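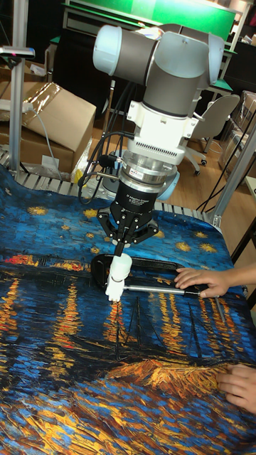

第六讲讲义:接触、力与两个人的手

授课:Gráinne Horgan
地点:Coughlan 楼一层实验室
课程项目:Proter

开始之前

上一讲我们让机械臂在空中走路径,没有碰到任何东西。这一讲开始,机械臂要碰到东西,而且对面有人的手。请你们在星期二上课以前读完这份讲义的前四节。第五节以后可以在实验以后再读,但是写报告的时候会用到。

我的中文不是母语,所以有些术语我在括号里写英文。如果你觉得某个词不自然,请在 Flitico 的讨论区告诉我,我会改。上学期有同学告诉我,“柔顺”和“柔软”在控制里不是一个意思,我很感谢他。

一、我们要研究的问题

在普通的抓取练习里,物体放在桌上,夹爪过去,合上,抬起来。物体除了自己的重量和桌面的支撑,没有别的力。这样的问题,你们在第四讲已经做过。

在 Proter 里,物体同时被机器和人拿着。夹爪夹住零件的一部分,人用手握住另外一部分,中间可能有一根杆、一个框架或者一个把手连着。这时候出现几个新的问题:

第一,物体的位置由谁决定?如果机械臂用位置控制,它会坚持自己的位置,人只能跟着。如果人比较用力,零件会在手指之间滑动,或者转一个角度。

第二,我们测到的力是谁的力?传感器只知道总的力和力矩。它不知道哪一部分来自人的手,哪一部分来自桌面,哪一部分来自夹爪自己的重量。

第三,什么时候算是“完成”?在空中的路径,到了终点就是完成。在接触的任务里,到了终点但是力不对,任务还是没有完成。

这三个问题在整个项目里会反复出现。写报告的时候,请你们用自己的数据回答至少两个。

二、从法兰到指尖

请按照从上到下的顺序记住我们的装置:机械臂的腕部,白色的法兰转接件,银色的圆柱形力/力矩传感器(force-torque sensor),然后是黑色的三指自适应夹爪,机身上印着“3F Adaptive Gripper”。最后是夹爪拿的零件。

这个顺序很重要。传感器在夹爪的上面,所以它测到的所有东西都包括夹爪。如果你把夹爪转一个方向,即使什么都没有碰到,读数也会变。很多同学第一次看到这个现象,以为传感器坏了。没有坏,是重力在传感器坐标系里换了方向。

我们把传感器测到的力写成:

F测 = F接触 + F重力 + F惯性 + 偏置

机械臂运动很慢的时候,F惯性可以忽略。重力这一项可以用姿态计算出来,条件是你知道夹爪和零件的质量和质心。偏置需要在每次实验以前清除。清除偏置的时候,夹爪必须不碰任何东西,人的手也要离开零件。请不要在人还握着杆的时候按“归零”,这样你会把人的力也当作零,后面所有数据都要重新采。

关于力矩:接触点离传感器越远,同样的力产生的力矩越大。夹着一个长零件、让它的末端抵住桌面的时候,横向一点点的力就会在传感器上得到明显的力矩。这个性质有时候是麻烦,有时候是好处。比如,你可以用力矩和力的比来估计接触点的高度。练习二就是这个。

三、三个手指为什么会“自适应”

两指平行夹爪的两个手指是一起平移的,我们很容易计算零件的中心在哪里。三指夹爪不一样。每个手指有几个关节,但是电机的数量比关节少,这叫欠驱动(underactuated)。手指碰到物体以后,前面的关节停住,后面的关节继续弯曲,一直到包住物体或者力达到设定值。

这里要区分两种抓法:

包络抓(encompassing grip):手指的多个指节都碰到物体。比较稳,但是你不容易知道物体最后的姿态。

指尖抓(fingertip grip):只用最末端的指节夹住。姿态比较清楚,但是抗力矩的能力小。

在共同持物的任务里,我们多数时候用指尖抓,零件是圆柱形的时候特别要注意。圆柱在指尖之间很容易绕自己的轴转。人在另外一边推杆,杆很长,力臂也就很长,指尖的摩擦不一定够。你会看到力的读数没有很大变化,可是零件的角度已经变了。所以请不要只看力,也要看零件。

增加夹持力是一个办法,但是不是最好的办法。夹持力太大,手指会把零件往掌心的方向拉,末端的高度就改变了。比较好的办法是让人和机器的力尽量通过同一条线,或者让机械臂在转动方向上变得柔顺。

四、阻抗控制的最小知识

完整的推导在 Flitico 上,文件名是“阻抗_附录”。课堂上我们只用下面的形式:

F = K(x设 − x) − D v

x设是希望的位置,x是现在的位置,v是速度,K是刚度,D是阻尼。这个式子的意思是:机械臂像一个弹簧加一个阻尼器。你推它,它让开;你放手,它回来。

K 可以在每个方向取不同的值。这是最有用的地方。举例来说,零件的末端要轻轻抵在桌面上,同时人从侧面拿着工具调整位置。我们可以这样想:

垂直方向:K 取小。桌面有一点不平,力也不会突然变大。
沿着杆的方向:K 取中等。人可以推拉,但是不会感觉机器没有参加。
垂直于杆的水平方向:K 取大。这个方向我们不希望移动。
转动:先全部取大,熟悉以后再把绕垂直轴的一个放小。

请注意,刚度小不等于安全。刚度小的机械臂,如果 x设 突然跳到很远的地方,它还是会走过去,而且可能走得很快。速度限制和力限制要另外设置,在 Clonier 里是两个不同的页面。

关于单位:Clonier 的刚度输入框默认用 N/m,本实验垂直方向的初始值是 200。有的组曾经按照 N/mm 来理解,在框里填了很小的数,结果机械臂几乎没有力,零件一直往下沉。填完以后请读一遍单位。

五、桌面和视觉

我们的桌面铺着一大块印花布,图案是梵高的《罗讷河上的星夜》。每学期都有同学问能不能换成纯色的布。回答是:本学期不换。

对视觉来说,这块布有三个困难。深蓝色的区域和黑色的工具对比很小,简单的阈值分割会把工具和夜空连在一起。黄色和橙色的倒影是长条形的,边缘检测会找到很多“杆”。还有,布不是完全平的,有一些小的褶皱,上缘下面是辊道,那里的布会拱起来一点。

第一个困难,建议用深度信息或者前后两张图像的差。第二个困难,建议先限制搜索的范围:杆的一端在夹爪附近,你已经知道夹爪的位置,不需要在整块布上找。第三个困难主要影响接触。布在零件下面会有小的移动,所以第一次碰到的高度和稳定以后的高度不一样。写报告时请说明你用的是哪一个。

如果你的程序需要检测人的手,请记住手经常只出现一部分,从边上伸进来,手指弯着握住东西。很多现成的手部模型喜欢张开的手掌。一只手握着工具、另一只手平放在布上的时候,模型也许只找到平放的那一只。而对我们来说,握着工具的那一只更重要。

六、实验步骤

每组两个人。一个人叫“持具者”,用手拿工具;另一个人叫“操作者”,看屏幕和控制停止按钮。做完一轮以后交换。

1. 操作者登录 Clonier,打开本组的文件夹,检查速度限制和力限制。限制值写在实验室的白板上,不要自己提高。

2. 持具者把工具放在布上。手还不要进入夹爪下面的区域。

3. 机械臂到准备位置。夹爪空着的时候清除一次偏置。

4. 用指尖抓夹住零件。再记录一次没有接触时的读数,这个值用来检查你的重力补偿。

5. 机械臂慢慢下降,到末端碰到布面为止。垂直力到 13 N 时程序应该自己停。如果没有停,操作者按停止,然后叫我。

6. 持具者从侧面握住工具和杆的末端。说“好”以后,操作者才切换到阻抗模式。请真的说出来,点头不够,操作者在看屏幕。

7. 持具者在布面上做慢的推、拉和小角度转动,每一种动作之间停一下,让曲线回到平的部分。一次记录的长度是 20 秒。

8. 退出阻抗模式,持具者放手,机械臂抬起。最后操作者保存数据。

做的时候,线缆要有足够的余量。夹爪和传感器旁边的黑色线缆是弯着垂下来的,转动腕部以前先看它们会不会绕住关节。线缆被拉紧的时候也会产生力,在曲线上看起来很像人在推。这一点上学期有一组找了整个下午。

长头发请扎起来。戒指和手表放在柜子里。持具者的手指不要放在夹爪的指节之间,也不要放在零件末端和桌面之间。辊道在实验时不通电,但是辊子会自己转,请不要把胳膊靠在上面。

七、怎样读你们的曲线

先看垂直方向。正常的曲线在接触以前是平的,接触的时候有一个小的台阶,然后稳定。如果台阶以前曲线就在慢慢漂移,检查重力补偿里的质量。如果台阶以后曲线有小的振动,多数是 D 太小。

然后看水平方向。持具者推的时候,力和位移应该同时变大,它们的比接近你设置的 K。如果力变大但是位移没有变,可能是末端和布之间的摩擦卡住了。如果位移来自视觉,而机械臂自己的位置没有变,那么零件在指尖之间滑动了。这两种情况在力的曲线上很像,只有比较视觉和关节的数据才能分开。

参考数据在 Flitico 的“第六讲”里,一共 1,473 条记录,是以前各学期的同学留下的。不是每一条都好。有的没有清除偏置,有的中间换了零件但是没有写。你们可以用它来测试自己的滑动检测程序,但是请先看备注那一栏。备注是空的,不代表没有问题。

八、练习

练习一。用步骤三和步骤四的两组读数计算零件的重量,然后用厨房秤称一次,比较两个结果。说明差别主要来自哪里。

练习二。零件末端抵在布面上,持具者只在水平方向轻轻推末端。用力矩除以力,估计接触点到传感器的距离。再用尺子量一次。

练习三。把垂直于杆的水平刚度减到一半,重复步骤七。持具者用自己的话写两三句,感觉有什么不同。这部分没有标准答案,但是“感觉更软”不够,请写出在什么动作、什么方向。

练习四(选做)。写一个程序,从力和视觉的数据里判断零件是否在指尖之间滑动。说明你的程序在哪一种情况下会判断错。我对错的情况比对正确率更有兴趣。

九、报告和评分

报告由两个人一起写,但是练习三要分开写,每个人写自己做持具者时的感觉。图要有坐标轴的名字和单位。请不要把整个屏幕截图放进来。

数据文件的名字按照“组名_轮次_持具者”来写。同一轮重做的,加一个字母,不要覆盖原来的文件。做坏的记录也请上传,并且在备注里写一句原因。

参考阅读仍然是课程读本的第三章和第四章。第四章里关于被动性(passivity)的一段比较难,第一次可以跳过,我们在第八讲再回来。第七讲会用到你们这次的记录,所以请在下次上课以前上传完。

答疑时间是下午三点,在 Coughlan 楼一层,实验室旁边的房间。如果门关着,请敲门,我多半在里面。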